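Students wanted for the tabletop robot project — come and teach a gripper to clear up!

Hi, I'm Augustina, and I run the after-school robotics club at Fotthorpe. We've got room for 5 more people on our simulation team starting in September, and I'd love to hear from you even if the closest you've come to a robot is yelling at the printer.

The project is called Sulemana. We build kitchen-type scenes on the computer, drop a simulated arm into them and then drive it ourselves, over and over, so that our program has something to learn from. Last year's crew recorded 1,846 runs (Dela did an alarming share of those on her own, fuelled by mandarins). This year we're aiming for 4,000, and we want to enter the Preltov student challenge with whatever comes out of it.

What you'd be doing: steering the gripper with a hand controller, sorting good runs from bad ones, and fiddling with textures and lighting so the program doesn't get too comfortable with one bench. If you like colour and design more than code, please still apply. Mutua looks after our scenes and he's keen to have a second pair of eyes on them.

You should be in Year 9 or above, able to make it to most sessions (we start at 4 pm and pack up at 6) and happy to do a fair bit of repetitive stuff with good humour. You don't need to know any programming. Anika Szabo runs a beginners' hour before the main session and she's very patient — I've tested this personally.

It's free to join. We supply the computers and there's always toast.
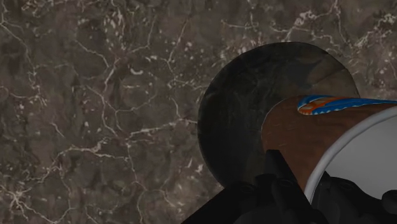 A gripper's-eye view of the dark marble bench, one of our simulated scenes.

To apply, write me a note of 100 words or so telling me what you'd like a robot to do and why you'd enjoy working on it. Drop it in the club box at the front office or give it to Dzifa Atinga in the library. We'll have a casual chat with everyone who applies, and you're welcome to bring a friend or a parent along.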